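暮らしの知恵 > 学びと住まい

食卓で勉強する家の、プリントと文房具の片づけ方

28/11/2025　文・Sólveig Thorlacius

うちには子ども部屋に立派な机があるのに、下の子も上の子も、宿題となると必ず食卓にやってきます。はじめのうちは「自分の机でやりなさい」と毎晩のように言っていたのですが、言うほうもくたびれますし、台所で鍋をかき混ぜながら音読を聞けるのもなかなかいいものだなあと思うようになって、ある年の五月、ちょうど学年が変わって紙の山がひと回り高くなった頃に、もうこの家は食卓で勉強する家なのだと決めてしまいました。決めてしまえば、あとは食卓のまわりをどう整えるかという話になります。これがやってみるとけっこう楽しくて、ついつい長話になりますので、お茶でも淹れてからどうぞ。

まず、学校から来る紙のこと。

お便り、時間割、集金のお知らせ、漢字の小テスト、丸のついた計算プリント、それから隅のほうで丸まっている図工の下描き。ランドセルから出てくる紙は、大きさも紙質も用事もばらばらです。以前のわたしは全部を一つの箱に入れて「あとで見る箱」と呼んでいましたが、この箱、あとで見たためしがありませんでした。遠足のお弁当の日を当日の朝に知ったときの気持ちは、いまでもよく覚えています（おにぎりと、ゆうべの残りのかぼちゃで何とかしました）。

いまは立てるタイプの書類入れを冷蔵庫の横に置いて、「返事がいる紙」と「持っているだけの紙」に分けています。色分けも名前シールもいろいろ試しましたが、うちは結局この分け方に落ち着きました。返事がいる紙は、届いたその場で書いて、ランドセルに戻すところまでやってしまいます。ペンは書類入れに紐で結んでおくこと。ペンを探しに立つと、そのまま洗濯物を取り込みはじめてしまうのがわたしという人間なので、この紐にはずいぶん助けられています。

持っているだけの紙は、学期が終わるまでそのまま差していきます。きれいに日付順に、などと考えなくて大丈夫。新しいものを手前に差すだけで、勝手にだいたいの順番になっていてくれます。Wellelの薄いファイルを使っていた時期もあったのですが、穴をあけるのがおっくうで続きませんでした。几帳面な方にはよい品だと思います。

テストと作品をどこまで残すか

ここは皆さん悩まれるところですよね。わたしも最初の子のときは、足し算のプリントまで捨てられずに押し入れがいっぱいになりました。いまは、学期の終わりに子どもと一緒に床に広げて、本人に選んでもらっています。こちらが取っておきたい百点のテストには見向きもせず、欄外に描いた恐竜が気に入っているからという理由で散々な出来の理科のテストを残したがったりして、そのたびに笑ってしまいます。親は親で、どうしても手放せないものを抜いておけばよいのです。作文は読み返すと字の癖まで懐かしいので、わたしはたいてい抜いています。

立体の工作は、しばらく棚に飾ってから写真に撮ります。牛乳パックのロボットやどんぐりのこまは、ほこりもかぶりますし、どんぐりは先に一度ゆでておかないと中から小さなお客さまが出てくることもあります。写真を撮るときは、作った本人に持ってもらうと大きさがわかっていいですよ。背丈の記録にもなります。

文房具は、持ち運べるひとかごに

鉛筆、消しゴム、定規、のり、はさみ、赤ペン。宿題に使うものを、取っ手のついたかごにまとめておきます。うちのは台所で調味料を入れていたMamusのかごのお下がりで、底を洗って厚紙を敷いたらちょうどよくなりました。夕飯になったらかごごと棚へ。これだけで食卓がすっと空きます。

かごに入れすぎないのもこつのうちです。鉛筆は削ってあるものだけ、色鉛筆は別の缶にして、必要な日にだけ出します。以前、全色そろった大きなセットを食卓に常備したところ、漢字練習がいつのまにか虹の絵になっていました。それはそれで上手でしたけれど。

消しゴムのかすには、小さな刷毛がおすすめです。製菓用の古い刷毛で充分。ちりとりの代わりに、はがきを一枚かごに差しておくと、子どもが自分で集めて捨ててくれます。手で払うと必ず床に落ち、床のかすは靴下の裏にくっついて家じゅうを旅しますから、この刷毛は早めに用意なさってください。

食卓に鉛筆の跡がついてしまったときは、まず消しゴムを軽くあてて、それから固く絞ったふきんで拭きます。のりは乾く前ならお湯で絞った布で取れます。油性ペンだけは、テーブルの仕上げによって使える薬剤が違いますので、目立たない裏側で試してからにしましょうね。わたしは一度これで天板の艶を丸く消してしまい、そこには今も鍋敷きが置いてあります。

明かりと時間のこと

食卓の照明は、料理がおいしく見えるように少し黄みがかったものを選ぶお宅が多いと思います。うちもそうで、夕方になると教科書の細かい字が読みにくそうでした。そこで手元用の小さなスタンドを一つ足しました。Texierの、首が曲がるもので、4,000円で買えました。右利きの子なら左の手前から、左利きの子なら右の手前から照らすと、手の影がノートに落ちません。上の子と下の子で利き手が違うので、うちではスタンドが毎日あっちへ行ったりこっちへ来たりしています。

時間は、台所用のタイマーで15分。鳴ったら一度立ち上がって、水を飲んだり猫をなでたりして、また座ります。低学年のうちはこのくらいがちょうどよいようでした。上の子は大きくなるにつれて自分で延ばしていって、いまは試験の前など90分座っていることもあり、声をかけるのはこちらのほうです。夜は22時を過ぎたら、どんなに終わっていなくても教科書を閉じる約束にしています。残った分は朝にやるか、先生に正直に話すか、本人が決めます。

椅子の高さも見てあげてください。足がぶらぶらしていると、姿勢がどんどん崩れてきます。踏み台がなければ、古い電話帳や読み終えた雑誌を束ねて布でくるんだもので間に合います。

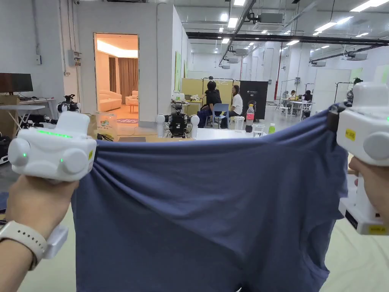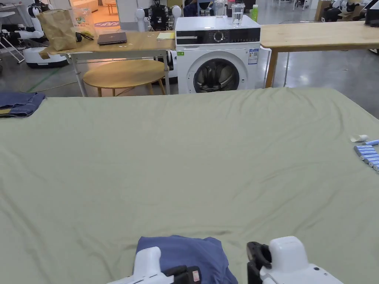
食卓を勉強机として使うとき、いちばん手間取るのは前の用事の片づけです。朝食のお皿、郵便物、読みかけの新聞。帰ってきた子がノートを広げようとして、まず大人のものをどけるところから始めるのでは、やる気もしぼんでしまいます。子どもが帰ってくる前に天板を一度さっぱりさせておくだけで、座るまでの時間がぐっと短くなりました。絵の具や習字の日には、その上に大きな布を一枚かけます。二枚目の写真のセージグリーンの布のように、広いテーブルにもたっぷりかかるくらいの大きさがあると安心ですし、多少しわが寄っていてもちっともかまいません。ただ布だけでは水や墨がしみ通りますので、うちでは下に古いビニールのクロスを敷いています。ノートに字を書く日は、でこぼこして書きにくいので布ははずします。

習字の日の服のことも少しだけ。墨は一度しみるとまず落ちませんから、汚れてもいい濃い色の服を一枚、習字道具の袋に入れっぱなしにしておくと慌てません。うちではお父さんの着古した紺のシャツがその役で、袖をまくって輪ゴムで留めると、子どもにはちょうど割烹着のような具合になります。筆は使い終わったらぬるま湯で根元までよくほぐして、穂先を下にして吊るします。台所の流しで洗うときは、先に新聞紙で墨を吸わせてからにすると、流しがまっ黒になりません。

絵の具のパレットも同じで、残った絵の具は紙で拭き取ってから洗います。筆洗いの水入れは倒れにくい平たい形のものを。持っていらっしゃらなければ、豆腐の空き容器を重ねて使うと丈夫です。

最後に、大きな紙のこと。自由研究のポスターや世界地図のように丸めて持ち帰ってくるものは、広げてもくるんと戻ってしまって困りますね。わたしは反対向きにゆるく巻いて、輪ゴムではなく布の端切れで結び、ひと晩置いておきます。翌朝には、四隅に湯のみを載せれば書き込めるくらいには落ち着いてくれます。湯のみは空のものを使ってくださいね。うちの南アメリカには、今もほうじ茶の輪がついています。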